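Mallen bench, March, evening session

Got the arm over the old Dell tower at last! Case on its side on the slatted table, side panel off, and the grey printed fixture sits to the left, where I can reach it without leaning across the cables. Print came off the Foresdale machine after 7 tries (version 35 of the file, don't ask). Camera bolted on beside the gripper, offsets saved as run 1421.

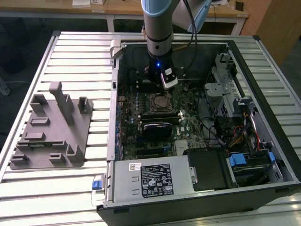

Gopinath Subramaniam reckons the approach speed is still far too brave near the socket, and he'd halve it for the last 57 mm and let the wrist settle before closing. Good shout -- trying that next.

Also want to re-route the arm cable, I'd like more slack at the upper joint. Drive bay after that, those blue tabs look like a lovely target for the fingers!

To do: back up offsets, print a spare base plate.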